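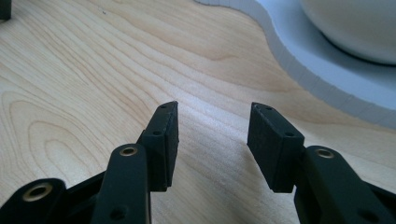
Photo: Gianni Fontana

Secondhand Tables in Prurorside: Who Buys Them and How Long They Keep Them

February
By Gianni Fontana

This project started with a question from our consumer studies class. We had been reading about how much furniture ends up in landfills, and most of the reading dealt with couches and mattresses. Tables were hardly mentioned. I wanted to find out what people in Prurorside do with a table when they move, and whether the people who buy used tables keep them as long as the people who buy new ones.

I limited the project to tables that people eat or work at. Coffee tables and patio tables were left out. I also left out anything a person described as an antique, since those are bought and sold in a different way.

How the survey was done

I printed 200 copies of a one-page questionnaire and left them in apartment lobbies, at the public library, and at the laundromat in Likilska. People could fill it out on the spot or drop it in a box at the library desk. I got 128 back that were complete enough to use. A few more came back with only the first question answered, and those are not in the results.

The questionnaire asked where the table came from, what the person paid, how long they had owned it, whether it had been repaired, and what they planned to do with it the next time they moved. There was a blank space at the bottom for comments. I did not expect many people to use it, but more than half did, and some wrote on the back.

I also visited two sellers. Mancuso is a used furniture store near the bus station in Prurorside that has a back room for repairs. Histik is a local listings site where people post items for pickup. At Mancuso I spoke with the manager and was allowed to look through the sales notebook for tables. For Histik I read the listings each evening for three weeks and wrote down the asking price and how many days each listing stayed up.

Where the tables came from

The most common answer was that the table came from a family member. I had expected stores to come first. Many of these family tables had already been through more than one home, and a few people could list every address. Used tables from a store or a listing came second. New tables were third.

Price had a lot to do with it. The highest amount anyone wrote down was 1000 dollars, for a new dining set with chairs. Nearly all of the used tables cost far less than that, and a good number were free. On Histik, free tables were usually gone the same evening. Tables with a price stayed up longer, and large ones stayed up longest. Several large tables were still listed when I stopped checking, even after the price had been lowered twice.

Size came up again at Mancuso. The manager told me that small square tables sell within days, while long ones can sit for a whole season. Most of the apartments in Likilska have a kitchen and living room in one, and a table for two to four people is what fits. The store has started turning down long tables unless the ends fold.

Finish and repair

The survey asked people to name the biggest problem with their table. Wobbling was first, then water rings, then scratches. Very few people had fixed any of these. When they had, it was mostly the wobble, with folded cardboard or a felt pad under one leg.

I had assumed that people preferred solid wood and would avoid veneer. Most people did not know which one they had. I added a note on how to check, which is to look at the edge of the top and see if the grain carries over from the surface. Some people wrote that they had gone home and looked. Veneer turned out to matter more for repair than for buying. A solid top can be sanded several times. A veneer top is thin and can be sanded through, and Mancuso will only clean and recoat those.

Color mattered more than I thought it would. In the Histik listings, light wood moved faster than dark wood at the same price. The manager said the same was true in the store, and that ten years ago it was the other way around.

How long people keep them

Table 2 in the appendix has the full results for this section. Among people who had bought their table new, most had owned it for less than five years. Among people with a family table, most had owned it for more than ten. Store-bought used tables were in between. I do not think this proves that used tables last longer. Older people were more likely to have a family table, and they have also had more years to own one. A better survey would ask about the last table a person got rid of, with the dates they got it and gave it up.

On moving plans, the answers were split. About half of the people said they would take the table along. The rest said they would sell it, give it away, or leave it for the next tenant – and leaving it was more common than selling.

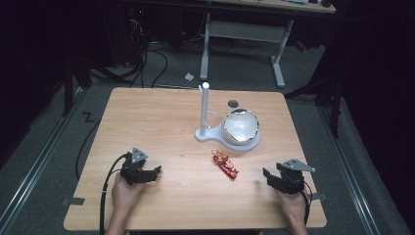 One respondent wrote that she had left three tables behind in three apartments and had never once seen a landlord keep one for the next person. She thought the building should have a storage room for them, with a sign-out sheet by the door.

Other people made similar comments about storage. The gap between leaving one place and moving into the next was named more often than the cost of a truck. If a table cannot be stored for two weeks, it goes to the curb. The city pickup does not sort furniture, so a table on the curb is thrown out even when it is in good shape.

Limits of the project

The people who answered were the ones who used those lobbies, the library, and the laundromat. Homeowners are probably underrepresented. The prices people gave were from memory. The Histik numbers are asking prices, and I had no way to know what was paid. I also did the listings in winter, when fewer people move. A second round in early summer would likely look different, and I have kept the questionnaire the same so that it can be compared.

The questionnaire, the tables of results, and my notes from Mancuso are in the appendix, which is available from the class office on request.

Contact: Gianni Fontana, Prurorside student projects | Copyright the author | Back to top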